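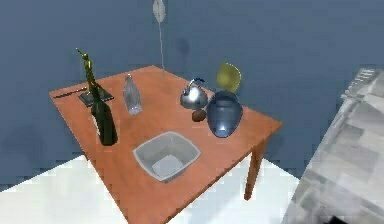 **4.2 Bottles that stay in the house**

The deposit scheme in Brilville was designed on the assumption that an empty bottle is a form of waste and that a household will part with it once the cost of doing so is low enough. For beer and mineral water the assumption held up well in our interviews. For wine it did not. Respondents drew a line between bottles they had to get rid of and bottles they had to decide about, and the second group was made up almost entirely of wine bottles. The type that came up most often was a tall bottle in dark green glass with a rounded shoulder and a narrow neck, as in Figure 2, where it stands on a wooden tabletop with a slender golden figurine behind it. Several respondents told us that a bottle of this kind, once set down next to an ornament, tended to be treated as one. We refer to these as resident bottles. The term covers any empty bottle that the household could return for a deposit and has kept in a living space for longer than one collection cycle, whether or not anyone in the household can say why.

The survey went to 438 households, of which 409 returned a complete form. The form asked where empty bottles were kept, who took them back, and how often. It did not ask about bottles kept for other purposes, and this was a mistake in the design. Resident bottles entered the data only through the open comment box at the end and through the follow-up interviews, which were carried out by Ubaldo Carbone in the respondents' homes. What follows draws mainly on the interviews. It should be read as an account of reasons and habits, and we make no claim about how common each of them is in the town as a whole.

**4.2.1 Where bottles wait**

Most households had a waiting place for empties near the door they used most. In the older row houses this was the space under the stairs. In the apartments on the east side it was the balcony, or the floor beside the refrigerator when the balcony was full or too cold to step onto. Bottles in the waiting place were spoken of as already gone. Respondents rarely knew what was in there and did not mind if other members of the household took the bottles back and kept the deposit.

A bottle left on a table or sideboard was spoken of differently. Respondents could usually name the meal it came from and often the person who had brought it. One woman in her sixties said that the bottle on her sideboard was "from the night we signed the papers" and that she had moved it to dust but had never thought of it as an empty. A man in the same building had three bottles on a kitchen shelf and said that he would take two of them back whenever somebody asked him to. He could not say which two.

The distance between the two places was often no more than a few steps. It follows that the walk to the collection point, which the planning documents treat as the main barrier, is only the last stage of a longer route. A bottle has to be moved from the table to the waiting place before the question of the walk comes up at all. In households with a resident bottle, this first move had not been made, and a shorter walk at the other end would have changed nothing.

**4.2.2 Second uses**

When asked directly, many respondents gave a use for the bottle. It held cooking oil, or water for the plants, or a candle at holidays. In some homes these uses were plainly current. In others the respondent spoke of them in the future tense, and the bottle had been waiting for its candle since before the scheme began. Carbone's notes treat these as separate cases and we have kept the distinction in coding. A bottle in current use is reused in the ordinary sense and should not be counted as a failure of the scheme. A bottle with a planned use is harder to place. The household regards it as useful and would object to having it called waste, but for the purposes of the collection fleet it is out of circulation.

Color mattered more than we had expected. Clear glass was seen as suitable for storage, since one could see what was inside. Green glass was kept for its looks or for oil, which respondents said kept better in the dark. Brown glass was hardly kept at all and was described by one respondent as "medicine." The label mattered too, though in two opposite ways. Some households kept a bottle on account of its label, and others kept a bottle only after the label had been soaked off, which they took as a sign that it now belonged to the house. The refillers accept bottles with or without a label. Few respondents knew this, and some believed that a bottle with the label removed had lost its deposit. The leaflet sent out in January does not mention labels, and we recommend that the next one should.

**4.2.3 The role of the shops**

Two retailers in Brilville take back wine bottles. Wunderlich has a machine by the entrance and pays the deposit as a printed slip, which has to be spent at the register. Amico takes bottles over the counter and pays in coins. The machine is faster, and respondents who returned beer crates preferred it without exception. For single wine bottles, preferences were mixed. Older respondents in particular said that they felt foolish standing in line at a machine with one bottle, and that at Amico they could hand it over while buying something else.

The machine also rejects some bottles. Wunderlich's staff told us that this happens when the glass is outside the range of shapes stored in the machine, and that a rejected bottle can be taken to the service desk for the same deposit. Respondents did not describe it this way. To them a rejected bottle had been judged worthless, and they either left it on top of the machine or carried it home again. A bottle that had been carried home was rarely taken out a second time. In three of the interviews a resident bottle had in fact begun as a rejected one. It had been put down on the hall table on the way in and had stayed there.

This is a small point in terms of volume, but it is the one that the retailers can act on most easily. A sign on the machine that directs customers to the service desk would cost very little. Amico has no such problem, though its opening hours are shorter and its storage room fills up before weekends, at which point staff ask customers to come back later.

**4.2.4 Comparison with Mastaseo**

Mastaseo runs a curbside pickup for glass and has no deposit on wine bottles. We visited the town to see whether resident bottles were present there as well. They were, and the reasons given were close to those we heard in Brilville: a meal, a guest, a planned candle. The main difference was in how respondents spoke about keeping them. In Brilville, where each bottle carries a known sum, people tended to excuse themselves. They said that they had been meaning to take the bottle back, or that the money was too little to bother with. In Mastaseo the same behavior needed no excuse, and respondents were puzzled to be asked.

The deposit therefore does reach these bottles in one sense. It makes keeping them a matter that calls for an answer. Whether it brings them back is another question, and the interviews give little support for raising the deposit as a means to that end. Respondents with resident bottles were asked what amount would lead them to return the bottle on the table in front of them. Most named a figure well above the price of a new bottle, and some would not name one. The same respondents returned bottles from their waiting place at the current rate and had no complaint about it.

**4.2.5 Limits**

The interviews were done at home and by appointment. Some respondents had clearly tidied up beforehand, and it is likely that bottles were moved out of sight. We also have no way of following a single bottle over time. A respondent who says that a bottle has been on the shelf for years may be thinking of a different bottle in the same spot, and in one household two members disagreed on exactly this. Finally, the sample leans toward people who are at home during the day. Younger working households filled in the form but mostly declined the visit, and their comments suggest that they keep fewer bottles and return them in larger batches.

For the flow model in Section 5 we treat resident bottles as a fixed stock that neither grows nor shrinks over the period studied. This is a simplification. Stocks of this kind must grow at some times and be cleared at others, and respondents mentioned moving house, painting a room, and a death in the family as occasions when every bottle went out at once. None of these fell within the observation period for the households we visited.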